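Burgundy (colour)

Burgundy is a dark red colour with a small part of purple or brown in it. It takes its name from the red wine of the Burgundy region in France. In everyday English it is often mixed up with maroon, which is usually browner, and with wine red, which has no fixed meaning.

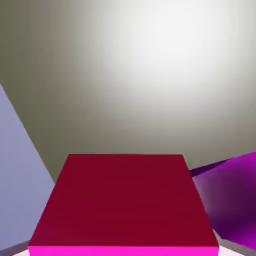 As a name for a colour, the word came into English much later than the name of the wine. Before that, dyers and cloth sellers used other names for dark reds, and the same cloth could be sold under two names in two towns.

Use in paint and cloth

Dark reds are difficult to keep the same from one batch to the next. A small change in the blue part makes the colour look purple, and a small change in the yellow part makes it look brown. The paint maker Prandar lists 88 reds in its colour book, and 2 of them carry the word burgundy in their name. The cloth mill at Allholm made burgundy wool for curtains and coats, in rolls that were checked by daylight - lamp light was not allowed for this work.

In the home, burgundy is common on front doors, carpets and book covers. It makes a small room look darker, so many painters use it on one wall only.

Fading

Many red dyes lose strength in the sun. In a test by Kestex, dyed cotton was kept under a strong lamp for 2,000 hours, and the burgundy samples turned to a dull pink before the navy ones changed.

See also
Maroon
Oxblood
Claret (colour)
List of reds

Shares: 2
Last changed 2022-10-29
Contact | Copyright | Back to top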